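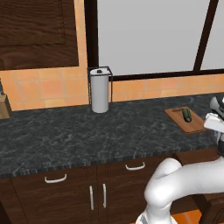
*Fig. 3.1. Counter run in the simulated kitchen, arm at the right of the chopping board.*

## 3. Planning and budgeting before you order

I know you want to skip to the unboxing chapter. Please don't! Everything in this section can be done with a tape measure, a pencil and the planner software, and it's where I've watched the Silladley workshop save (and once, painfully, waste) most of its money. I'm assuming you're buying the Zuren arm with the standard two-finger gripper. If you've gone for the longer Kirnby base, the steps are the same but use the clearance table in section 9.

### 3.1 Measure the room

1. Measure the depth of your worktop from the wall to the front edge. The planner starts at 600 mm, so type over that if yours is different.
2. Measure the floor space in front of the units, with the cupboard doors shut and then again with them open.
3. Write down anything that lives on the worktop and isn't going to move. In Fig. 3.1 that would be the kitchen roll holder and the knife block, and both would go into the planner as fixed items.
4. Measure from the worktop up to the underside of the wall cupboards. Take it at both ends, because old kitchens sag.
5. Save the room file under a name you'll recognise in May when the second quote turns up.

**Note:** Tall thin things are the ones people forget. A kitchen roll holder hardly takes up any worktop, but the elbow of the arm has to get past the top of it as well as the bottom.

### 3.2 Try the jobs in the planner first

6. Load your room file and pick the jobs you really want done. I'd start with one piece of veg on a chopping board, and leave the washing-up until you trust your measurements.
7. Run each job 12 times. Once is no use at all for deciding what to buy.
8. Look at where the arm ends up between jobs, and mark any place where it blocks a door or a drawer you use a lot.
9. Switch to the gripper view and run the same jobs again. This is slow going, I'm afraid, so put the kettle on. 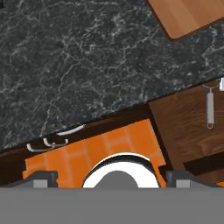
Handles are a budget line, and I left them off my first one completely. Changing a whole kitchen's worth of pulls isn't ruinous, but it's the sort of cost that creeps in after you've signed for the arm, and then you're arguing over screws. So go along the front of your units and note every handle by shape, then check each shape against the finger opening in the Gwynne gripper sheet that comes with your quote. Bar pulls on posts, like the white ones on the dark units over to the left in the gripper view, need a gap behind them that a finger can get into, so measure the gap as well as the length. Do the same for hooks and rails. The thin metal utensil hanging at the right there is just the kind of thing I'd list separately, with its own line for a sturdier hook or a different home altogether. And if you expect the arm to pick things up off the floor, say so when you ask for the quote, because it changes which mount you need.

**Caution:** Don't order extra fingers until you've finished step 9. Opened packs can't go back.

### 3.3 Put the budget together

10. Start with the arm, the gripper and the base as three separate lines, even if the quote lumps them together.
11. Add delivery, fitting and the electrician. Ask for a socket you can reach without leaning over the arm!
12. Add your list of handles, hooks and anything else from the paragraph above.
13. Add one spare set of finger pads. They wear, and waiting for a pair in the post is miserable.
14. Put 30 per cent on top of the lot and leave it alone. I used to think that was over-cautious, and then we had to move a radiator.

**Note:** Quotes are held for 21 days. I like to have the room file finished before I ask for one, so the clock isn't running while I'm on my knees with a tape measure.

### 3.4 Before you send the order

15. Run the whole job list once more with the final base position.
16. Print the room plan and tape it up in the kitchen. Mark the base on the floor with masking tape and live with it for a bit, doors and all.
17. Attach the room file to your order. Fitting instructions are in section 4.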